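Progress report to Aguiar: demonstration gathering for desktop computer disassembly and refitting
Site: Stirkemport workshop
Prepared by: Xuelian Ye, with contributions from Ivan Tymoshchuk and Cuiping Fang
Date: Apr 14, 2022

1. Status

Work package 3 (gathering of teleoperated demonstrations) is in progress. The arm, the gripper and the table have been in their final positions for the whole of the reporting period and no change to them is planned. Collection for the memory and drive tasks is running to plan. Collection for the processor task is behind plan, for the reasons given in section 4.

The budget position is unchanged from the last report. No request for additional funds is made.

2. Tasks covered

The agreed list for this package has 11 tasks. Each consists of removing one part from a desktop tower and placing it in the component fixture, or the reverse. Connectors that need to be unplugged before a part can move are treated as separate tasks, as agreed with Veerle Van Dijk at the kick-off. Screws remain outside the scope. The operator takes them out by hand before recording begins, and the run notes say which ones.

Three tasks are considered complete for the purposes of training a first model: memory module out, memory module in, and drive caddy out. Drive caddy in is usable but uneven. Two operators approached the bay from different sides, and the first model trained on the mixed set hesitated between the two. Runs from now on use one approach only. The older runs have been kept and marked.

3. Recording procedure

An operator drives the arm from the control station while a fixed camera records the workspace. Joint positions, gripper opening and wrist force are stored with the video. The target remains 70 accepted runs per task. A run is accepted if the part ends in the correct pocket or slot, the case has not shifted on the table, and no second grasp was made on the same part. Failed runs are stored separately with a short note on the cause. Yhon Cárdenas has asked that these also be delivered, and they will be included in the July hand-over.

Starting positions are varied between runs. The case is turned and moved within the marked area, and the fixture is moved independently of it. Lighting is not varied on purpose. Reflections from the table surface were raised at the last review as a possible source of trouble for the vision part of the system. Tests with the memory tasks showed no loss that could be tied to them, so the surface will be left bare.

Labelling is done by Cuiping Fang using the Dovia annotation tool. Each run is divided into approach, grasp, extract, carry and release. The boundary between grasp and extract was being placed inconsistently, and the rule is now that extract begins at the first rise in wrist force after the fingers close. Earlier labels have been corrected for the memory tasks. The drive labels are still to be done.

4. Processor task

The processor area is the hardest part of the case to reach. The gripper has to come down almost vertically between the neighbouring parts, and small errors in wrist angle bring the fingers against them before they arrive at the socket. Operators also report that depth is difficult to judge from the camera view at the control station.

Two measures have been taken. The descent is now made at reduced speed, with a pause above the board so that the operator can correct the wrist angle. The case is laid on its side with the side panel off, and the fixture is kept to its left, which gives a short carry to the processor pocket.

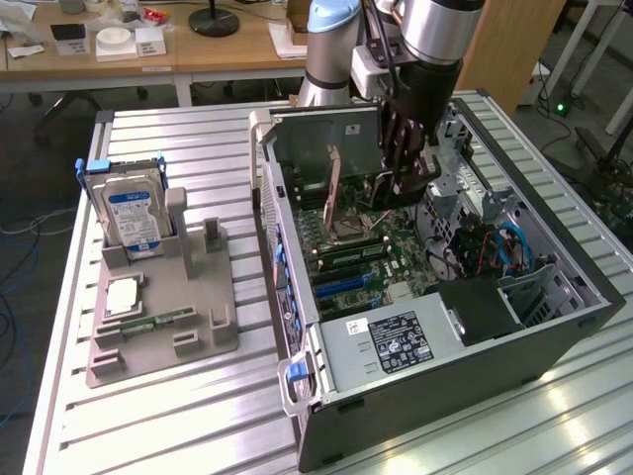
5. Component fixture

The printed fixture is in its second version. The pockets for the processor and the memory module hold their parts well enough for repeated placing. The drive slot is slightly tight, and Ivan Tymoshchuk will widen it in the next print. Drawings have been sent to Mitex for a spare set.

6. Next period

Complete the processor task, both directions.
Re-label the drive runs under the new rule.
Train the second model on memory and drive tasks together and report success rates per task.
Begin the cable tasks. These will need a softer finger pad, and samples have been ordered.

7. Decision requested

Aguiar is asked to confirm whether a second model of tower case should be added before the July hand-over or after it. Adding it before would delay the cable tasks by three weeks.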